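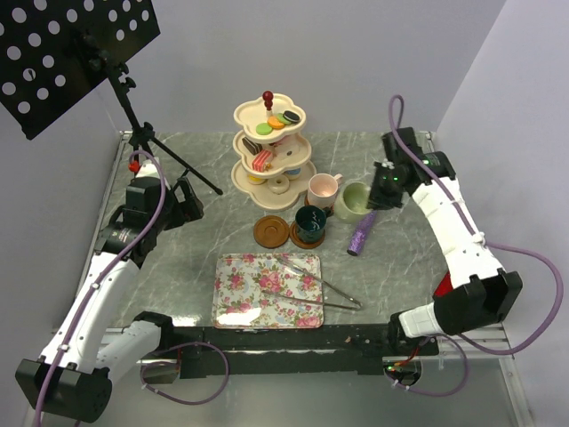 Meirion Probert wants to know whether the toy tea set can be borrowed on its own, without the big play kitchen, and whether the cakes come with it. Yes to both. Same loan period, 2 weeks, and you can renew once by phone if no one is waiting.

So - the tea set. New to the Stamden toy library since April and hardly ever on the shelf. Three-tier stand in cream, scalloped plates, red knob on top. Macarons, a donut, slices of cake (chocolate, and a strawberry stripy one my niece keeps trying to feed the dog). Cups and brown saucers. Ask for it at the desk as item 886, it is filed under Pretend Food and not under Kitchens, which confuses everyone including me.

A few things before you take it home:

Count the saucers back into the bag please. They roll under sofas. We had one turn up in Wollum, in a boot.

Wipe the plates with a damp cloth. No dishwasher!! The old Dollow set went in a dishwasher and came out a differnt shape.

Real cookies on the stand are fine by us, just brush out the crumbs after. They get stuck in the rims.

Under threes - keep the small cakes up high or swap them for the felt ones, ask and we'll find them.
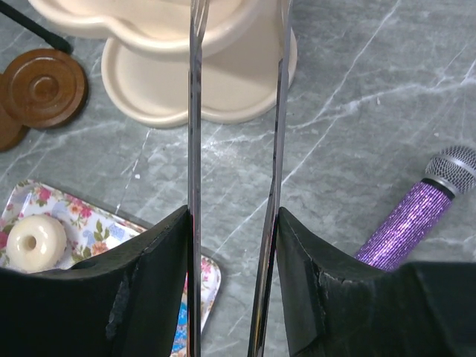 The cream tiers from above, on the marble-look top.

Deposit is 30 dollars, back to you when it all comes home. Cash or check, card reader still not working, sorry.

Also returned this week: the wooden train (minus a bridge) and the Khasawneh puzzle box, all pieces present. Hooray. If you have the bridge please drop it thru the slot, no questions asked.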